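Ticket: Second arm cell, kitchen bench: equipment request and budget query
Queue: Lab Purchasing
Priority: Normal
Status: Waiting on quote
Site: Hestell

Opened, 9:10

We need a decision on what to buy for the kitchen bench before the August order goes in. The first request asked for a second arm and a matching table from Lurnik. Purchasing sent it back with two questions: why the existing bench can't be used, and why the finger sets are listed as a separate line.

Problem as reported: the one arm at Hestell is booked by two projects, and changeovers between them take most of a morning. The counter has to be cleared, reset and checked every time.

Update 1, 10:40

Answer to the first question. The existing bench can be used for one arm. It can't be used for two unless the counter is extended, and the counter stops at a squared corner on the right, which is the side the arm comes in from. An extension there would block the cabinet front. Facilities will not approve that without moving the base.

Answer to the second question. Finger sets are consumables for us. We go through them faster than anything else on the list, and when they sat inside the arm price last time there was no money left to reorder. Please keep them on their own line.

Update 2, 13:25

Purchasing asked for something that shows the working area, so that Silley can quote a mount and cable routing without a site visit. Attached. 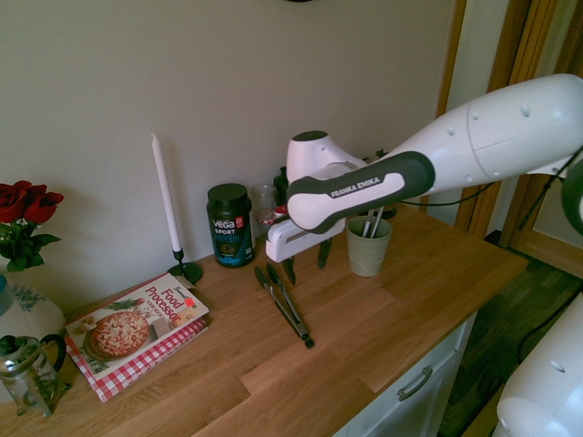
Attachment 1. Kitchen bench at Hestell, current arm over the counter, tongs and cup below the hand.

Points for the quote:

Cables. One sags below the arm and another runs down from the joint at the right. Silley should price a sleeve and clips for both. The cord beside the body section, down by the floor, should be priced too.

Objects. Everything on the counter is ordinary household stuff and stays out of this request. Replacements come from the project's own supplies budget.

Hand. Same hand on the new arm, please. Mixing two types means two sets of spares and two sets of settings.

Update 3, 15:50

Silley replied. The sleeve and clip kit is 67 per arm. Fitting is 300 if they come out once and do both arms on the same visit. They won't hold the fitting price for two separate visits.

They also asked whether the base on the new arm needs to move. Answer sent: no, fixed position.

Update 4, Friday, 8:30

Lurnik's table came back at 693, without delivery. It's the right height but the top is bare metal. We would have to add a wood top to match the current counter, and that isn't in anyone's quote.

Manninen was asked for the same table as a comparison. They can supply it with a plank top fitted, but the lead time is longer and would miss the start of the second project. Asked them whether the frame could ship first and the top follow. No reply yet.

Update 5, 11:15

Purchasing suggested leasing the second arm. Looked into it. The lease excludes finger wear and any damage from contact with the work surface. With tongs and cups on the counter every day, contact is going to happen. We'd be paying the lease and the repairs. Request stays as a purchase.

Update 6, 14:05

Manninen confirmed they can split the shipment. The extra delivery is 50. Accepted in principle, pending a written quote. Lurnik's table is dropped from the request. Lurnik stays on for the arm.

Revised list:
Arm and hand, one, Lurnik
Finger sets, separate line, Lurnik
Table frame with plank top, split delivery, Manninen
Cable sleeve and clip kit, two, Silley
Fitting, one visit, Silley

Still open:
Written quote from Manninen
Power outlet on the far wall of the second room, needs a check by facilities
Cost code for the finger sets

Please don't close this ticket when the arm order is placed. The finger sets got lost that way last time. Close it when all five lines have an order number.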